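Duffel bag

A duffel bag is a large soft-sided bag, usually cylindrical or box-shaped, made of cloth and closed at the top by a zipper or a drawstring. It is used to carry clothing, sports gear and travel items. The name comes from Duffel, a town in Belgium where a thick woolen cloth was made. The spelling "duffle" is also common.

History

Early duffel bags were plain sacks of heavy cloth, carried by sailors and soldiers. They closed with a cord run through metal eyelets and had to be unpacked from the top. Zippered bags with two carry handles became common in the 20th century, first for sports and later for short trips.

Materials

Cotton canvas is the traditional material. It is strong but heavy, and it dries slowly. Nylon and polyester are lighter and fold flat for storage, although thin versions wrinkle easily and hold their shape only when full. Leather is used mostly for more expensive bags. Webbing, a flat woven strap, is the usual material for handles.

Size

Capacity is given in liters. A bag of 30 liters is enough for gym clothes and shoes or a night away. Bags of 70 liters and over are sold for expeditions and long trips. Because soft bags swell when packed, the measured length and height may differ from those on the label.

Construction 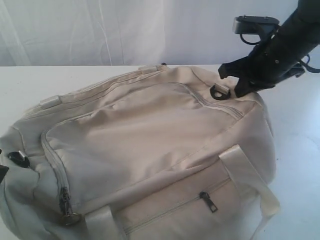

Most bags have one main compartment. Outer pockets vary. A large panel pocket may be opened by a zipper that follows a curve, which gives a wider opening than a straight one of the same width. Smaller pockets for keys or tickets normally have a straight zipper. Metal pulls last longer than plastic ones but can scratch nearby surfaces.

Handles are sewn to the body in pairs, and the stitching is often reinforced where the strap meets the fabric. Small fabric tabs may be sewn into the seams.

Care

Nylon and polyester bags can be wiped with a damp cloth and mild soap. Light colors show dirt soonest along the base and handles. Bags should be stored empty with the zippers closed.

See also: Backpack, Holdall, Suitcase, Tote bag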